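Talking to Yourself in the Kitchen: notes for the Brerkirthorpe evening
Friday, January 4, 2019

Slide 1. Say hello, wait for the chairs to stop scraping. Thank Amos Lyons for the invite and for the lift from the station. Check the back row can hear me, last time they couldn't and were too polite to say.

Right, so I'm here to talk about learning a language when you're past fifty and your memory is like a colander. I started Spanish two years ago. I'd booked a week with Aitana Villalobos's class in Lorente and I thought I'd better be able to ask for the loo.

Slide 2. The word cards. I made 100 of them and I was so proud! Read out the three I still get wrong (cuchara, cuchillo, cuchillada — that last one is a stab wound, so do take care at dinner). Pause for laugh. If no laugh, move on quickly.

What I'd say about cards is that they were fine for a month and then I was bored stiff. I could say "spoon" if somebody held up the card for spoon. I couldn't say it with a spoon in my hand.

Slide 3. So Aitana told me to go and stand in my own kitchen and talk. Out loud, every day, just naming what's in front of you and adding one small thing about it. The bowl is big. The bowl has a yellow rim. Do the Spanish slowly: el cuenco es grande, el cuenco tiene el borde amarillo. Get them to say it back, twice.

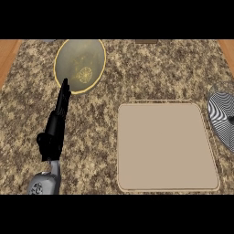 Reading time: 5 minutes

Slide 4. Then you make it harder. Put it in the past, ask a question, have an argument with the kettle. I did 30 days without a miss and on the last one I told the fridge a whole story about my sister's wedding, with verbs and everything.

Somebody always asks about grammar. My answer is that I looked it up when I got stuck, and I got stuck a lot (the subjunctive, page 131 in my book, the corner's come off).

Slide 5. Hand over to Loïc Hamel for the French version, he's got a lovely bit about cheese. Remind people the sign-up sheet is by the door, and tea's at the break.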